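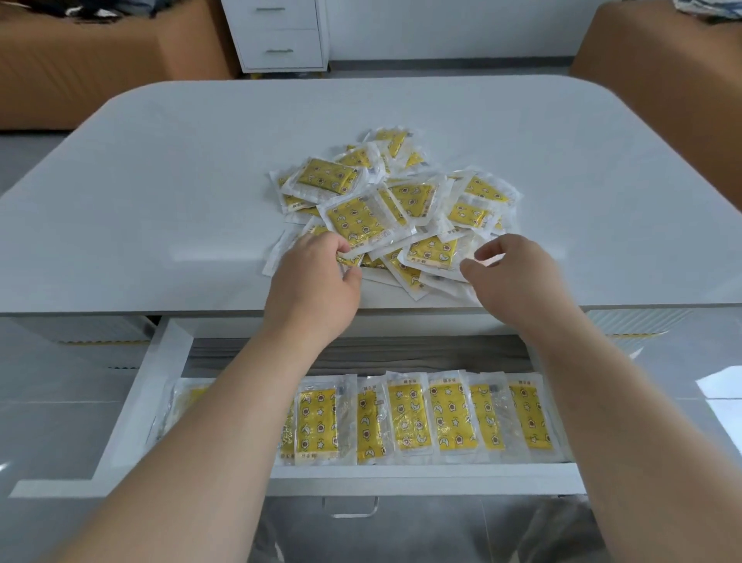 Jundeo Side Table with Drawer -- four stars from me

I sell little gift sachets out of my spare bedroom in Clasville, and for two years I sorted all of them on an ironing board. I'm not proud of it, but it was the right height! When the ironing board finally gave out on me in January I went looking for a small white table with a drawer and ended up with the Jundeo, and I've now used it long enough to have opinions.

The drawer is the reason to buy it, so let me start there. It sits right under the tabletop, and I can leave it open while I work and drop things straight in. I stand my packets up in a row, like cards in an old library drawer, and I can flip through them with one finger when an order comes in. The yellow star-and-moon ones go out faster than anything else I carry, so they get the front spot.

The top is a smooth matte white, and I love it for this kind of work. Those clear plastic sleeves are shiny enough already, and on a glossy table under my lamp I'd be squinting at the little labels all evening. I can dump a whole heap out and sort through it without getting a headache. The corners are nice and round too, and so is the front edge, and if you rest your forearms on a table for hours (I do, usually every Wednesday night) you'll be glad of that thick soft edge. My last batch was 400 packets and my arms were fine.

Now for the grumbles. There's no lip on the top, so if you get carried away and push the pile around, something will go over the side. And the drawer has no dividers. When it's full the packets hold each other up very nicely, but with only a few in there they slump over. I bought a Binside insert to fix that, and it fits with a bit of wiggle room -- I folded up some cardboard and stuffed it down the side.

Putting it together took me 60 minutes with a cup of tea in the middle. The instructions are all drawings, and I had one of the drawer runners on backward until I looked at the third drawing again.

I'd buy it again, and I may get a second one for the ribbon.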